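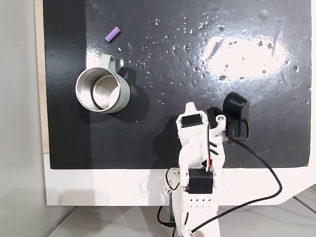

Why hot sauce?

"I couldn't buy the one I grew up with," says Fouad Gaber. "So I made it. Badly, for a long time."

Gaber runs Hotness, a small sauce label in Bondcombe. One room, two burners, a label printer that jams. He started with 8 jars of fermented peppers on top of his fridge. Last March he bottled 353.

We talk on a Tuesday, early, before he starts chopping. He doesn't sit down much.

The peppers come from Jiltau, a farm up the valley. Reds mostly, some orange. He salts them, packs them down, leaves them eight weeks. "People want to rush it. Two weeks, it's just salty peppers. You have to wait till it smells kind of like bread."

And the smell? His neighbors used to complain - now they get a free bottle each. 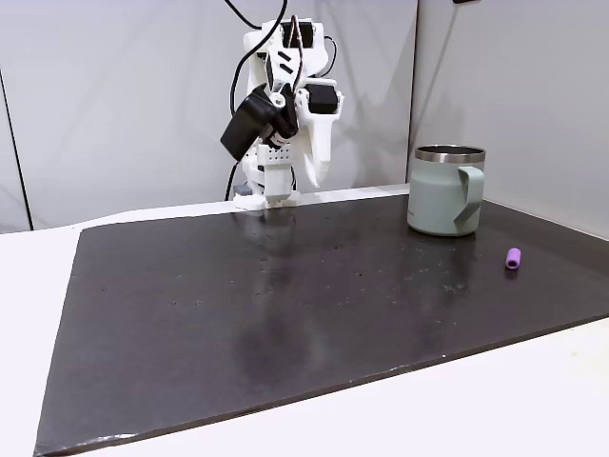

"Then there's the vinegar, and I went back and forth on that for a year," he says. Cider was too sweet. White was too sharp. He settled on rice vinegar, added at the very end, off the heat. "My aunt says it's wrong. She finishes the bottle though."

The best seller is Alemneh, the dark one, with black cardamom and a lot of garlic. He sold 232 bottles of it over the winter, most of them at the Bondcombe market. The hottest one barely moves. "Guys buy it on a dare. They dont come back for a second bottle."

Would he get bigger? He shrugs, checks a lid. Maybe a second room. Maybe a mustard. He's been trying one with pickeled lemon and isn't happy with it yet - too bitter, he thinks it's the pith.

Then he has to go. There's a crate of peppers waiting at the door.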